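Rapport de projet tutoré
Liquidité affichée, liquidité réelle : le cas du jeton Relel sur la plateforme Lanenach

1. Point de départ

Notre sujet initial était plus large : comparer les frais de plusieurs plateformes d'échange de cryptoactifs. Nous l'avons resserré au bout de deux semaines, quand il est devenu clair que les grilles tarifaires publiées ne disaient presque rien du coût supporté par un petit porteur. Un ordre de 100 euros peut être exécuté « sans commission » et coûter quand même plusieurs euros, par le seul jeu de l'écart entre prix d'achat et prix de vente.

Lanenach annonce sur sa page d'accueil une « liquidité profonde » pour toutes ses paires. Le Relel y est coté depuis le printemps. La plateforme met en avant le volume échangé sur 24 heures, en gros caractères, et nulle part la profondeur du carnet d'ordres. Ce choix de présentation nous a paru suspect dès le début, et autant dire que nous n'avons pas abordé le sujet avec une neutralité parfaite.

2. Méthode

Nous avons relevé le carnet d'ordres de la paire Relel/euro par l'interface publique de Lanenach, à des heures variables, entre octobre et novembre. Après nettoyage, il reste 498 relevés exploitables. Les autres comportaient des horodatages incohérents ou des carnets vides d'un côté, et nous n'avons pas su dire si la faute revenait à notre script ou à la plateforme.

Pour chaque relevé, nous avons calculé l'écart relatif entre meilleure offre et meilleure demande, puis le prix moyen obtenu par un ordre au marché de 100 euros. Nous avons répété l'opération sur Huaranga, concurrent plus ancien qui cote le même jeton et ne fait aucune promesse particulière à son sujet. Les calculs ont été faits sous Python, les graphiques sous tableur. Le binôme qui devait s'occuper d'une troisième plateforme, Gemdale, a abandonné : l'accès aux données y est payant au-delà de 20 requêtes par jour.
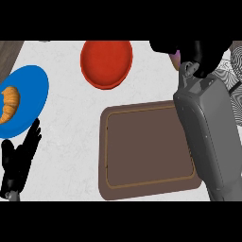
Un volume élevé garantit-il qu'on pourra revendre son jeton au prix affiché ?
Le volume mesure ce qui a déjà été échangé, parfois entre quelques comptes seulement, alors que le prix de revente dépend des ordres d'achat présents dans le carnet au moment où l'on vend.

3. Résultats

Sur 173 des 498 relevés, l'ordre fictif de 100 euros épuisait la première ligne du carnet de Lanenach et devait aller chercher la suivante, à un prix moins bon. Pour une somme aussi modeste, parler de liquidité profonde relève de la publicité. Chez Huaranga, le phénomène existe aussi, moins souvent, mais notre série y est plus courte et nous préférons ne pas avancer de proportion.

Le volume affiché, lui, ne bouge presque pas entre les périodes où le carnet est fourni et celles où il est dégarni. Nous y voyons deux lectures possibles. La première est bénigne : le chiffre est lissé sur 24 heures et amortit les creux. La seconde l'est moins : une partie des échanges serait réalisée par des comptes liés entre eux, pour entretenir l'apparence d'un marché actif. Nos données ne permettent pas de trancher. Il faudrait l'identité des contreparties, que Lanenach ne publie pas. Nous avons écrit au service client pour demander comment le volume était calculé et reçu une réponse type renvoyant à la page d'accueil.

4. Limites

Elles sont sérieuses. Nos relevés sont concentrés en fin de journée, après les cours, et la nuit est mal couverte. Un ordre simulé ne fait pas réagir le marché comme un ordre réel. Les ordres cachés, si Lanenach en accepte, échappent entièrement à la mesure et rendraient notre estimation trop sévère. Enfin, un seul jeton ne dit rien des autres paires, et le Relel est peut-être un mauvais élève parmi des cotations correctes.

On nous a fait remarquer en soutenance intermédiaire que le petit porteur se moque de la profondeur du carnet. C'est possible. Il s'en moque tant que le cours monte, et aucune des deux plateformes ne semble pressée de lui expliquer la différence.

5. Suites envisagées

Reprendre la collecte avec un script qui tourne en continu, ajouter au moins une paire très échangée comme témoin, et publier le code avec les relevés bruts, y compris ceux que nous avons écartés.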